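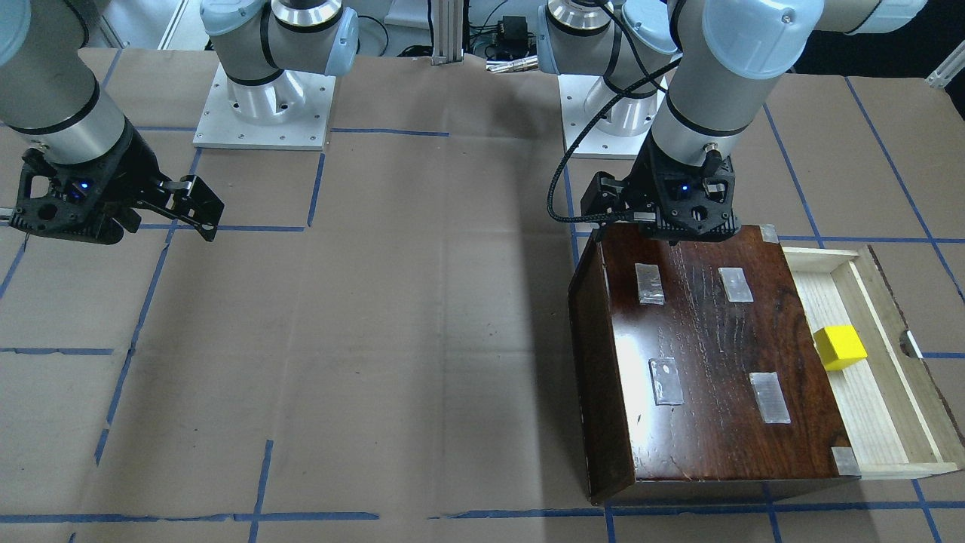

N.º 3 -- pág. 20

Mesas forradas: papel, cinta azul y alguna duda

Última actualización: 22 de enero de 2019

Desde que empezó esta serie sobre superficies de trabajo, cada número trae la misma promesa: se forra la mesa, se cuadricula con cinta de pintor, y el orden viene solo. En el taller de Kunilel lo creen a pies juntillas. Yo sigo sin verlo claro, y por eso esta entrega lleva pocas alabanzas.

El papel kraft de la primera foto es lo que más me convence. Es barato, se cambia en un momento y no deslumbra. Ahora bien, tiene pliegues y arrugas, y la cuadrícula azul lo delata: hay líneas rectas y otras que ondulan un poco. Para quien solo quiere saber en qué casilla va cada cosa, da igual. Para quien pretenda medir con ella, no da igual en absoluto. La caja de madera, de tapa oscura, queda a la derecha, y es el tipo de objeto con el que este sistema funciona mejor: grande, con cantos, imposible de perder. Me gustaría ver la misma mesa con tornillos.

El manual de Zillach recomienda casillas de 60 centímetros de lado y asegura que con eso basta para cualquier tarea. Lo dice sin una sola prueba. En Endik probaron casillas más pequeñas y acabaron quitando la mitad de la cinta, porque estorbaba más de lo que ayudaba. Ninguno de los dos casos demuestra gran cosa, pero el segundo por lo menos es una experiencia.

También está la cuestión de la cinta. La de pintor se despega bien del papel si no se la deja semanas pegada. Luego ya depende: a veces se lleva la capa de arriba y deja una marca peluda que ningún forro nuevo disimula si no se cambia entero. Los de Lam venden la suya como «reposicionable»; la reposicioné 2 veces y a la siguiente ya no agarraba. Puede que me tocara un rollo malo. Puede. 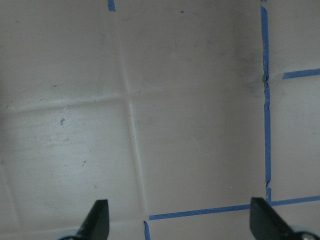 Foto 2. Superficie gris clara con costuras y tiras de cinta azul; el borde de la más larga está mellado en algunos puntos.

Con el gris claro tengo más reparos. Se ve moderno, de acuerdo, y el azul destaca mucho. Pero las dobleces cruzan la superficie y forman sus propios cuadros, que no tienen por qué coincidir con los de la cinta. Al final hay dos cuadrículas, una puesta a propósito y otra que nadie ha pedido, y el ojo no siempre sabe cuál seguir. En el tercio superior de la tira larga hay además un quiebro pequeño, o un hueco, que en una línea de referencia es justo lo que no conviene.

¿Se arregla estirando mejor el forro? Seguramente en parte. Otra opción es marcar con lápiz antes de pegar, que es lento y aburrido, y que en Kunilel descartan con una sonrisa.

Si alguien tiene una mesa cuadriculada que siga derecha al cabo de un mes, que mande la foto y se publica. Con regla al lado, por favor.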